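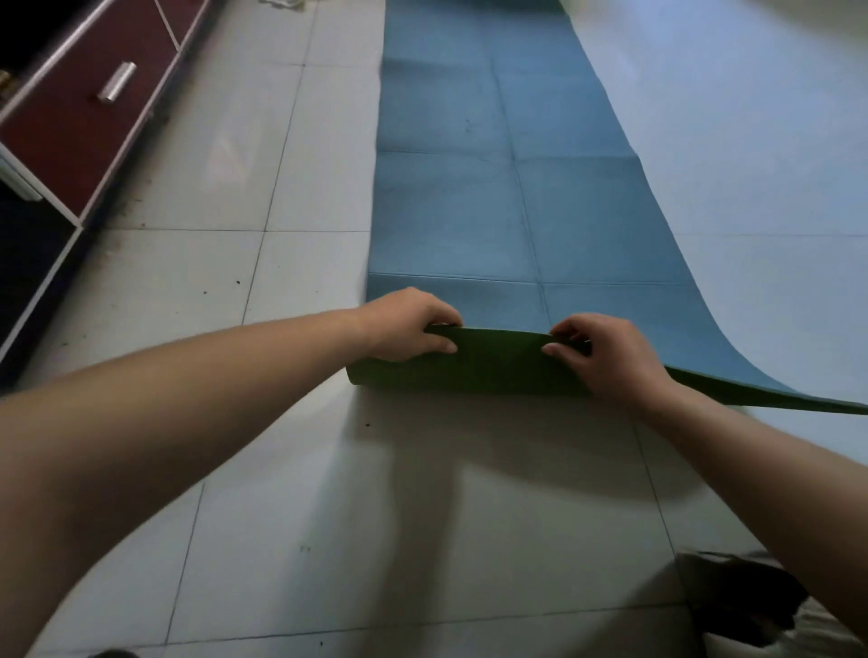 Mat rolling task: unit failed to stop at the second turn

Plundham Users Forum > Household Handling > Fault Reports
Thread status: Open

Posted by b_skov (Birthe Skov, site coordinator)

I wish to report a fault that occurred at our Pasosville site in August. The task was the rolling of a foam exercise mat, blue above and green below, on a tiled floor. The correct method is the one our staff perform by hand: the near end is lifted and curled over so that the green side faces out, both hands stay on the first turn, and the roll is then moved forward along the mat.

The unit completed the first turn. At the second turn the left gripper lost its hold and the right gripper continued to close. The force limit is set at 30 newtons. The log shows a peak of 105 newtons before the operator pressed the stop button. There were no injuries. The mat was torn along a crease and has been withdrawn.

I would be grateful to hear from any site that has recorded the same behavior.

Posted by hieu_ton

Thank you for the report. Please confirm the following:

1. Controller version
2. Whether the force limit was set in the task file or on the unit
3. The time between the loss of hold and the operator stop

We saw a similar event with a yoga mat in June. In our case the limit had been entered in the task file only, and the unit had returned to its default of 160 newtons after a restart.

Posted by b_skov

The controller is the Juhl, current release. The limit was set in the task file. The log does not mark the moment at which the left gripper lost its hold, so I cannot give the third figure with confidence. The unit had been restarted that morning at 8:40.

Posted by g_holst (Gunhild Holst)

I do not agree that the force limit is the main concern. A two-handed task should halt when one hand no longer has the object. If that check had been active, the limit would not have been tested at all. I would ask that the title of this thread be changed to reflect this.

I would also draw attention to the floor. Glazed tile allows a foam mat to slide, and a sliding mat can pull out of a gripper that is holding correctly. Our site places a rubber strip under the far end for this reason.

Posted by hieu_ton

With respect, both matters need to be corrected. The check for a lost object is known to be unreliable on soft foam - the fingers sink in and the sensor reads a hold when there is none. The limit is the protection that remains. I would not wish other sites to read this thread and leave it at the default.

Posted by e_bundgaard (Elínborg Bundgaard)

We have completed 200 rolls on ceramic tile with a Heromura unit and no strip under the mat. Slip at the far end has not been a problem for us, although our mats are thicker. I would want to see the same test on a thin folding mat before blaming the floor.

Posted by g_holst

That is a fair point about thickness. I maintain my view on the halt.

Posted by r_brondum (Ragnheiður Brøndum, moderator)

The title will remain as posted until the cause is known. Until further notice, members are asked to do the following:

- Set the force limit on the unit and in the task file, and read it back after every restart.
- Keep one person at the stop button for the full length of any two-handed task.
- Keep hands clear of the roll while the unit is powered.

Birthe, please send the full log to the fault desk, including the restart record.

Posted by b_skov

The log was sent at 3:15 this afternoon. I have read back the limit on our second unit, which has not been used for this task. It shows 160, although the task file says 30. Both units are now out of service and the mats are being rolled by staff.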